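# White artificial lily: two stems won't stay together in a narrow vase

**radby_77**

I have a large white flower on a long green stem, soft fabric-like petal with a wavy rim, pale pink inside. I want it to share a narrow-necked vase with a second, thicker stem. The thin one rotates until the bloom faces the wall. The vase neck is around 5 cm across. Is there a fix that doesn't involve glue? I'd like to swap the colours over in August.

---

**Candela Barrios**

Fix the stems to each other before they go anywhere near the vase. Two contact points are needed; with one, the flower head still acts as a lever and turns.

1. Hold the stems side by side, close to vertical, with the opening of the bloom facing the way you want it.
2. Pinch both at the same height and check that the heavier stem isn't pushing the other one out of line. A slight bend in the thick stem is fine. 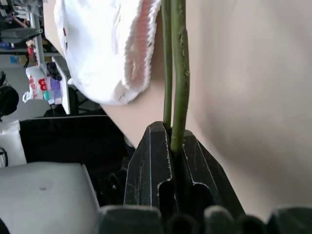

3. Wrap green floral tape over the pinch point, 4 turns, stretching it as you go.
4. Repeat lower down, just under the level of the vase neck.

Floral tape only sticks to itself when stretched – most failures come from winding it on slack. It peels off cleanly when you change colours.

---

**giltine_st**

Fill the vase with gravel. Worked for me.

---

**Ornia**

Gravel holds the base but won't stop rotation higher up. I'd do the tape first, then gravel if the vase is top-heavy. If the stems have a wire core you can also put a small kink in the bottom of each.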